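Pastel Plates and a Bit of Food
Posted February 27, 2018

I've been on a plate kick since December, and my shelf is starting to complain! I have more than 38 of them now, if you count the saucers (I do). Most came from a little secondhand place in Tillman where everything on the back table was two dollars, and a few are from the Grosik market, which I can never leave without a bag of something wrapped in newspaper.

I love the soft ones best, the ice cream shop colors. They make a plain lunch look like a party, and they're so nice against a warm brown table. I used to put everything on white linen and it all just floated away. So I dug out the reddish-brown cover, creases and all (no, I did not iron it), and kept it to a few rounds and some food-colored bits. Just a couple of pictures this time, more when I get through the boxes.

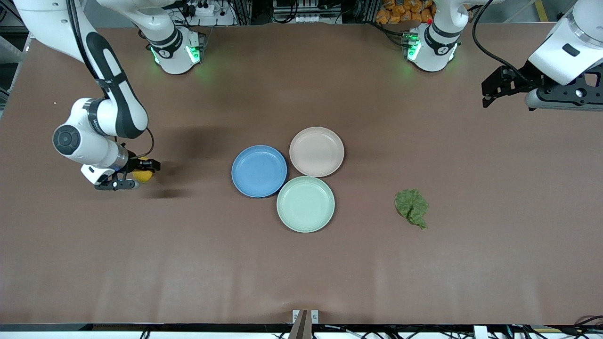

Three pastel rounds on the brown, with a little yellow and a crumpled bit of green.

I go back and forth on yellow with pastels. Too much of it and the whole table turns into Easter, but one small spot is so cheerful! My sister-in-law would put flowers in the middle and call it done. I like having the room, especially if there's a big salad bowl coming later.

The mint plate is the one I'd grab in a fire. I'm a sucker for those fine rings around a rim, and I've been hunting for 8 that match ever since I started. Still hunting. If you see any in Protuvau, please write to me before you buy them all yourself.
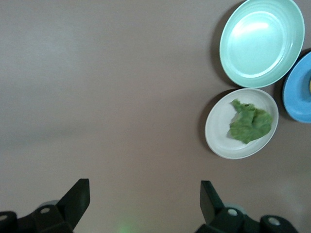
Mint with its ridged rim, ruffly lettuce on the off-white, and a peek of sky blue.

Next up are the soup bowls, once I've found somewhere to put them.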